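Kleiner Thread zum Thema Pflanztisch, Flaschen und warum bei mir im März immer erst mal Müll sortiert wird.

Über den Winter sammelt sich auf dem Tisch alles, was anderswo keinen Platz hat. Leere PET-Flaschen vor allem. Samstag war Aufräumtag, angefangen um 9 Uhr.

Regel Nummer eins: erst die Flaschen, dann der Rest. Wer zwischendurch anfängt, Töpfe umzustellen, wird nicht fertig. Ich spreche aus Erfahrung.
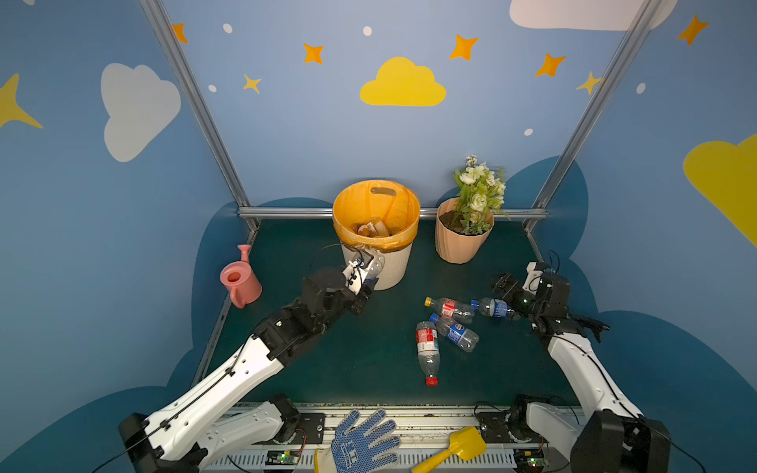

Cola und Pepsi durcheinander, hinten der Eimer mit dem orangegelben Beutel.

Zum Beutel: Ich nehme die mit Griffloch und schlage den Rand weit über den Eimer. Dann rutscht er nicht rein, wenn man etwas Schwereres einwirft. Die Rolle ist von Coltwood, 21 Stück, reicht bei mir bis in den Sommer.

Ja, ich weiß, Pfand. Soledad Henríquez hat mir das letztes Jahr schon unter den Thread geschrieben. Der Eimer ist Zwischenlager. Papier und Verpackung kommen später raus, die Flaschen gehen zum Automaten.

Bitte nicht zerdrücken, dann nimmt der Automat sie oft nicht mehr an. Deckel lasse ich drauf, sonst tropft der Rest in den Beutel und es klebt. 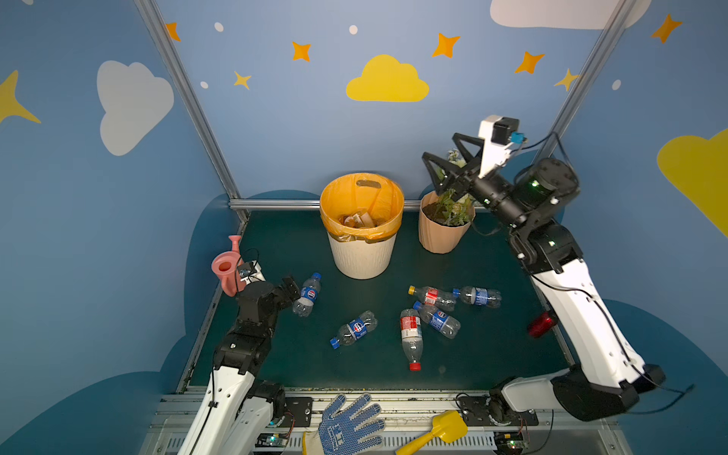 Sechs Flaschen auf dem Tisch, vier Pepsi, zwei Cola. Handschuh und gelbe Schaufel liegen vorne.

Die Pflanze im pfirsichfarbenen Topf ist künstlich. Kam schon zweimal die Frage, welche Sorte das ist und wie oft ich gieße. Gar nicht. Die Erde im Topf ist trotzdem echt, damit er nicht kippt. Ab und zu mit einem trockenen Pinsel abstauben, mehr braucht sie nicht.

Der Topf heißt Lilleo, gekauft bei Echeverría im Ausverkauf. Gibt es dort nicht mehr, ich habe nachgefragt.

Wenn die Flaschen weg sind, kommt der Tisch dran. Krümel mit dem Handfeger, danach ein feuchtes Tuch. Auf der dunkelgrünen Platte sieht man jeden Fussel, auf einer hellen wäre es mir egal.
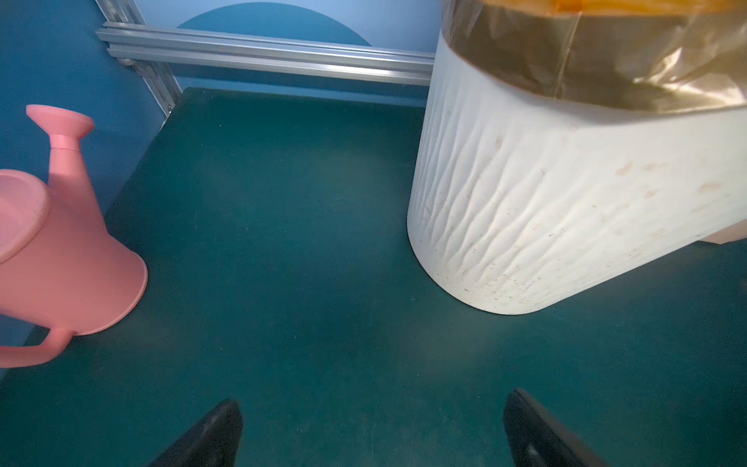

Die rosa Gießkanne behält ihren Platz links an der Seite. Für draußen ist sie zu klein, für die Fensterbank passt sie. Nach dem Gießen immer ganz ausleeren, sonst setzt sich unten Kalk ab.

Offen ist noch das Regal im Flur. Das mache ich nächste Woche, falls die Bretter aus Skirnville bis dahin da sind. Wer Tipps für die Dübel hat, gern hier drunter.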